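Storage trial, notebook entry, Tuesday, January

Started before nine with the heating off again. Noemi Guerra left the new boxes by the door with a note saying they would "solve the drawer problem." I have heard this about pegboards, about zip bags and about the Zosel trays that are now holding up one end of the sink shelf. Writing down what I think of boxes before everyone gets used to them and stops seeing the faults.

The drawer problem, for whoever reads this in a year: small parts go in sorted and come out as gravel. Cable ties, felt pads, spare hinges, the good tweezers. Ottavio Martinelli's position is that we need lidded boxes. Mine is that we need fewer felt pads. We have been having this conversation since the old place in Stesetville.

What I want out of a box:
Opens with one hand while the other is holding something.
Lid stays where you put it.
Latch survives a winter. The Kutach ones went brittle by the window and I was picking little tabs out of the carpet until spring.
Can be wiped out with a damp cloth.
Colour is not on my list. It is on Noemi's. Each bench is meant to have its own, so that things find their way home. We'll see. We had coloured tape on the screwdrivers once and I own two of every colour now.

Did the pink one first, on the pale wood table.

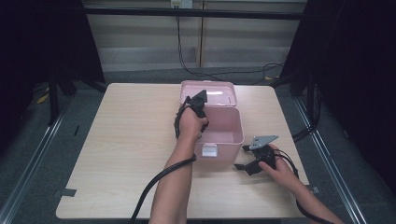
My main complaint with a hinged lid is the room it takes. A box with a loose lid needs its own footprint and you can lean the lid on a wall. A hinged one folded right back wants its footprint plus the lid's, and at a crowded bench that second patch of table is where my coffee lives. Leonidas Deligiannis says to put the box at the back and let the lid take up the space I never use. Fair, except that I then have to reach over whatever I'm working on, and I know exactly whose sleeve will be in the glue.

He also says an open lid makes a handy tray. It would be shallow, and anything left in it ends up on the floor the moment somebody shuts the box without looking. I give it until Friday -- fine, I'll be generous and give it a month.

Latch: only the one, at the middle of the front. I don't mind that. Two latches on a small box means one of them is always undone. But a single latch in the middle lets the corners lift if the lid warps at all, and pastel plastic parked beside a heater is going to warp. Wrote this on the list for Cinzia Lo Presti, who does the ordering and who will tell me it's fine.

Labels. Sunita Mahmoud wants them on the lid. I want them on the front, low down to one side and clear of the latch, so they can be read when the boxes are stacked. Lid labels are no use the moment there's another box on top, and there will always be another box on top. She says nobody should be stacking them. Has she met us? Left undecided. Pencil on masking tape for now, front only.

Contents, proposed:
felt pads (the ones worth keeping)
cable ties, short
hinges and their screws, bagged together
tweezers, but only if they get signed back in

I am against dividers. Everyone asks for dividers and then the thing they own is a centimetre too long for every slot. If there must be something inside, cut-down yogurt tubs will do the job and can be thrown out when they get grubby.

Cost: Cinzia has a quote from Marino for 40 of them. I asked why 40. Apparently the price improves. I would start with 6, run them on one bench and see how many still close properly when the snow goes. We could put 4 in use and keep a pair back as spares for latches. It is much easier to buy more than to find a cupboard for 34 empty boxes, and I'd be the one looking for the cupboard.

To be fair to Noemi, it's an improvement on the drawer. You can lift the whole thing out and carry it to where you're working, and the drawer never let you do that. I'd still like to hear from somebody who has kept one tidy past the first week.

To do:
put one next to the window and leave it there, see what the latch makes of the cold
ask Cinzia if Marino will sell singles
throw out the flattened felt pads before Ottavio rescues them
get the Zosel trays out from under the shelf, find something else to hold it up
tape for the labels, the green roll is finished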